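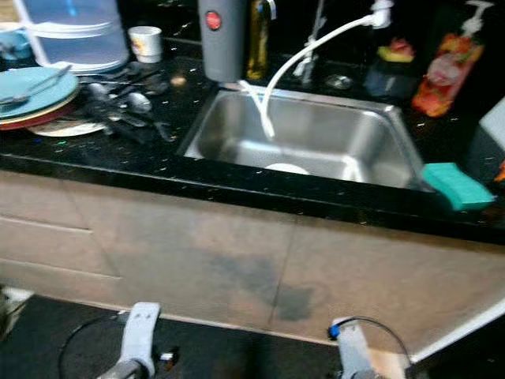
sink station, dishes still on the left

plalix_nights
ok so they put the arms in at the Prendergast kitchen in January. Two of us used to do dishes on late shift, now its one person plus the arms. Anybody else at a site with these? What changed for you

mopbucket5
Same at Wunia. Hours went 687 to 625 a month for the whole crew. No layoffs, they just didnt fill the open spot. Still hours gone tho

sudsy_k
I like it?? My wrists quit hurting. I sort and stack, it washes, I do the floor.

plalix_nights
sorting is the part that gets me. Look at that cutlery pile. Who untangles that, me. Then I get asked why dishes are slow

mopbucket5
yep. Our lead calls it "prep". It's not in the job sheet and not in the pay

sudsy_k
ours is in the sheet. Took a month of asking but Plelus signed off, extra 285 a quarter. Ask for it in writing

grayline
disagree that its the arms' fault. You were short one person before January too, you said so in the other thread

plalix_nights
short one and HIRING. now not hiring. different thing

grayline
fair. still wouldnt want the old late shift back

mopbucket5
I would. had somebody to talk to

plalix_nights
gonna ask about the sheet at 5, will post what thye say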